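Last updated: 15th June

Call for participants: walking with and around a sidewalk robot

The Mandagi project at Konville is looking for 80 adults to take part in a study of how a small outdoor robot should pass people on shared walkways. Each person comes for 2 sessions on campus. Pay is $16 per session, handed over at the end of each visit.

In February we finished a first round of drives and sorted 126 encounters by hand. In that set, people kept walking at a steadier pace when the robot began to move over early, even if it ended up passing closer to them. We now want to test this with people who have agreed to take part, and ask them afterward what they noticed.
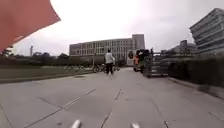
The robot's view along a paved walkway, with a person and a bicycle ahead.

You will walk a marked route several times at your normal pace. The robot will come toward you on some walks and overtake you on others. A staff member walks nearby with a stop button. After each walk you fill in a short form - one page, mostly check boxes.

You can take part if you are 18 or older and can walk for half an hour with breaks. Wheelchair users and people who use a cane are welcome, as are people pushing a bike. You do not need to know anything about robots. Please do not sign up if you worked on the February drives.

We record video and the robot's position. Faces are blurred before anyone outside the team sees the video. You may stop at any time and still be paid for that session.

To sign up, write to Anisa Siregar with the days that suit you. Questions about the method go to Sipho Zulu, who runs the study.

Contact | Copyright Mandagi project, Konville | Back to top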